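Tarard Support / Skultico data generation / Ticket
Subject: Kitchen episodes marked as success too early, pot task
Status: Resolved
Priority: Normal
Component: success check, episode export 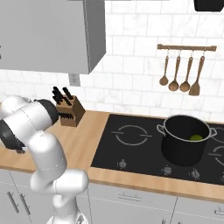
We are generating demonstrations for the pot task in the simulated kitchen. The arm has to put the green object in the stockpot on the cooktop, let go, and move back to the counter. Target for the August batch is 2,000 usable episodes. The run stopped on its own after writing 2,127, which looked fine until we started training on them.

The policy trained on this batch reaches the pot and then hovers over it. It does not open the gripper in most rollouts. We checked the action labels first and they are correct. The problem is in where the episodes end. Many of them are cut before the release, so the policy has few examples of letting go.

Steps to reproduce
Load the pot task with the default layout.
Run the scripted demonstrator with export turned on.
Open any exported episode and go to the last step.
Compare the gripper state with the success flag.

Expected: success is set after the object is resting in the pot and the gripper is open and clear of the rim.
Actual: success is set while the gripper is still closed on the object.

---
Reply from support, 9:40 a.m.

Thanks for the report. Please send the task config and the log from one bad episode. Also tell us if you changed the pot. The success check uses a box around the inside of the container, and the box does not resize by itself when the model is swapped.

---
Reply from reporter, 10:15 a.m.

Config and log attached. Yes, we swapped it. The stock scene had a low pan and we replaced it with the tall black pot with the two loop handles. The box was never edited.

From the log:
step 188 object_in_container = true
step 188 gripper_open = false
step 189 success = true
step 190 episode closed, written to disk

---
Reply from support, 11:30 a.m.

There are 2 separate faults here.

First, the box was scaled by hand in your config and its top is now above the rim of the pot. An object held over the opening counts as inside.

Second, the gripper_open condition is listed in the config but it is under "report" and not under "require". It gets logged and is otherwise ignored. This is why step 188 shows false and the episode still passes.

To fix:
Lower the top of the box to just under the rim.
Move gripper_open from "report" to "require".
Add a hold time, so the object has to stay inside with the gripper open before success is set.
Do not edit the flags in the old files. The missing steps were never written.

---
Reply from reporter, 2:05 p.m.

Made all the changes. The first test run failed with a timeout on every episode. The hold time is read in seconds and we had entered it in steps. Set it to 2 and the timeouts went away.

Episodes now end with the arm back over the counter. Release and retreat are both in the recording. We also randomize the start position of the object, and the check holds up with that turned on.

Old batch moved to the rejected folder. We are regenerating with the same seeds so the two sets can be compared.

---
Reply from support, 2:50 p.m.

Good. We have opened a request to show a warning when a container model is swapped and the box is left as it was. The docs page on success conditions will also get a note on the hold time unit. Closing this one. Reopen it if the new batch shows the same early cut.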